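Re: [olta-swimmers] lockers, towels and the April price rise

18 Aug 2020

Quick one, on my phone so sorry for typos.

> Does anyone know if the Nevitov pool is hiring towels again?
> And is it still 100 lengths for the badge or have they
> changed it? Website says 76 which cant be right.

Towels no, not till further notice. Bring your own, two if you can, one for hair. Green ones with loops are best, the hooks in the changing room are tiny and anything without a loop ends up on the floor.

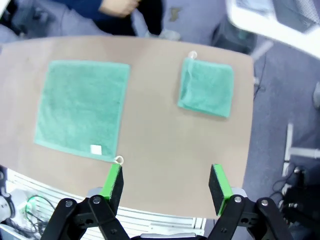
Two green towels, one flat, one folded. White hanging loops on both.

Badge is still 100. The 76 is the old junior one, must of been left up from April. I did ask at the desk and they said they'd pass it on.

Lockers: only the Pistent ones by the showers are open. Need a pound coin, you get it back. Mine was 172 and the door sticks, push then turn.

Booking is by lane now. Max 2 sessions a week each, and turn up in your costume if you can beacuse changing time is short afterwards.
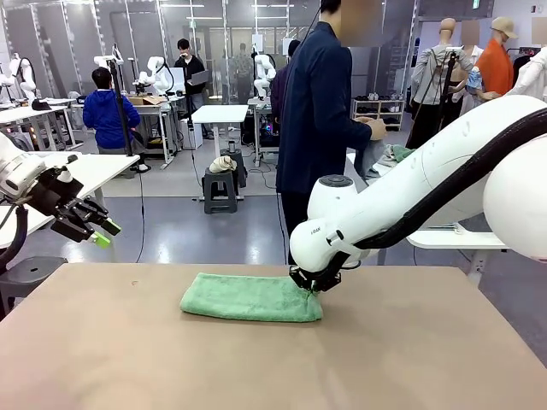
Cafe shut, vending machine only, card payments. The Gautier bus stops right outside again but the last one back is before the late session ends, so lifts needed. I can take two from the library end, reply off list please.

Oh and goggles, lost property has been cleared out. If you left a pair in there before the closure they're gone.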